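Cómo vaciar y limpiar un armario bajo de madera

Los armarios pequeños de dos puertas suelen acabar llenos de cosas que no caben en otro sitio. Una limpieza a fondo un par de veces al año es suficiente. En casa la hacemos en enero y otra vez antes del verano, y lleva una mañana contando el tiempo de secado.

Antes de empezar

Saque todo lo que haya en los estantes. Los libros se dejan de pie en el suelo, junto al mueble, con el lomo hacia fuera. Apilados tumbados se deforman si la pila es alta, y además hay que levantarla entera para llegar al de abajo.

Abra las dos puertas del todo y déjelas así hasta el final. Con el estante y el fondo despejados se ve bien dónde se ha juntado el polvo - casi siempre en las esquinas de atrás y junto a las bisagras.

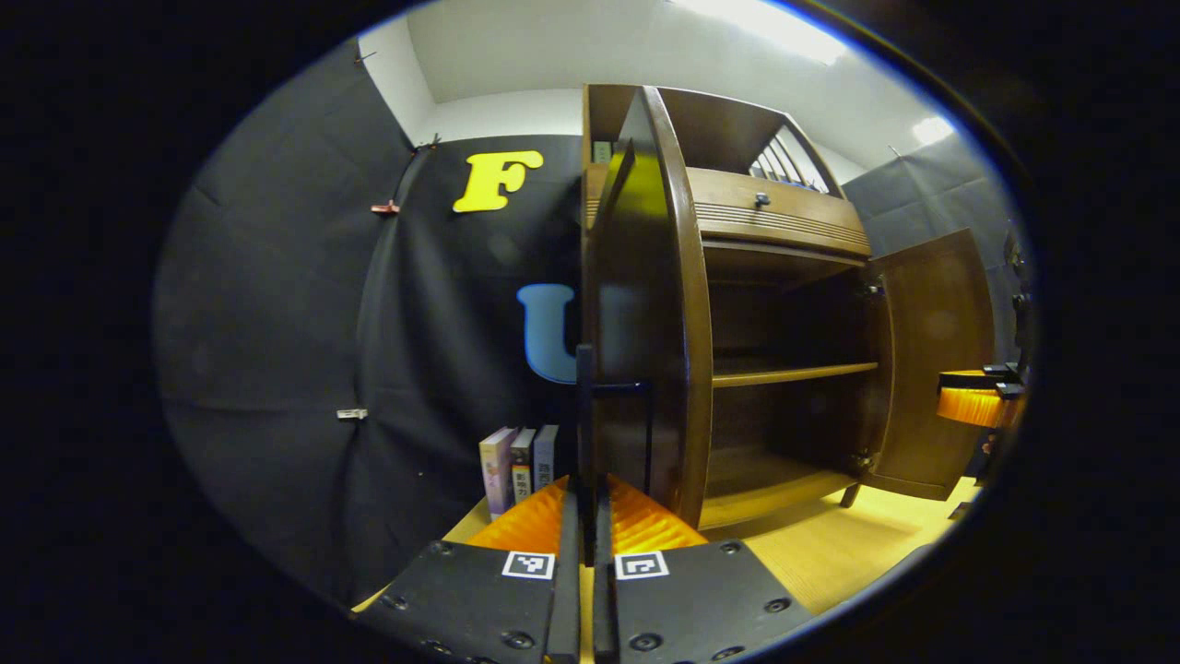
El interior

Pase primero la aspiradora con el cepillo blando. Después, un paño de microfibra bien escurrido en agua tibia con unas gotas de jabón neutro (para 2 litros de agua bastan 10 gotas). Limpie el estante por arriba y por abajo, luego las paredes y por último la base. Seque enseguida con otro paño y deje el armario abierto un par de horas.

La madera con brillo

No use estropajo ni productos con amoniaco. Para las marcas de dedos alrededor de los tiradores va bien el mismo paño húmedo, siempre en el sentido de la veta. Las molduras con ranuras se limpian con un pincel seco de cerdas suaves.

Bisagras y tiradores

Apriete los tornillos a mano, sin forzar. Si una puerta chirría, una gota de aceite de máquina de coser en el eje y abrir y cerrar hasta 12 veces. Limpie lo que sobre, que mancha la madera y los libros.

Al volver a guardar

Los libros pesados van abajo. Deje dos dedos libres entre los libros y la pared trasera para que circule el aire. Si la habitación es húmeda, una bolsita de gel de sílice en cada estante - se cambia cuando se cambia el armario de ropa de temporada.

Tươi Nông

5 de abril de 2021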